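Print this page | E-mail this release

FOR IMMEDIATE RELEASE

Novisside Shared Workshop Publishes Build Notes for Stustolura Bin-Picking Cell

March — Novisside, a member-run workshop, has released the build notes and control code for Stustolura, a bin-picking cell assembled by members on the workshop's main floor. The package covers the arm mounting, cable routing, gripper wiring and the pick planner, and can be downloaded at no charge from the Novisside project page.

Stustolura pairs a KUKA arm with a gripper and a metal bin set on a wooden table. The task is to remove long, narrow blocks from the bin one at a time and place them on a side tray. Long parts come to rest against walls and across one another, which limits the angles at which a gripper can reach them. The planner, named Bastetel, ranks each candidate grasp by clearance from the bin walls before it considers distance.

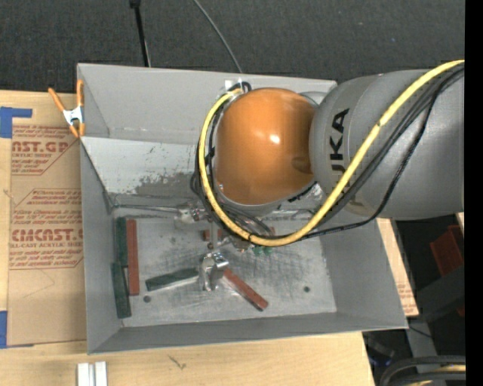
The Stustolura arm over the bin, with green and reddish-brown blocks on the bin floor.

Cable handling took up much of the build. The first routing pulled tight at the wrist when the arm reached into the rear corners. The published version leaves a longer service loop and caps joint speed at 50 percent during any move below the bin rim. The notes include 111 logged pick attempts with joint positions, planner scores and fault codes. Failed attempts are kept in the log.

The bin is clamped to the table and can be changed without tools. Recalibration after a change uses 6 reference points and is described in section 2 of the notes.

Gripper fingers were cut and bent in the workshop to drawings supplied by Aebischer, a local sheet metal shop. The drawings are part of the package and may be reused with credit.

Work on a second bin position is under way. Members who have completed the machine safety session may book time on the cell through the workshop calendar.

Contact: Novisside project desk, through the form on the project page.

###

Print | E-mail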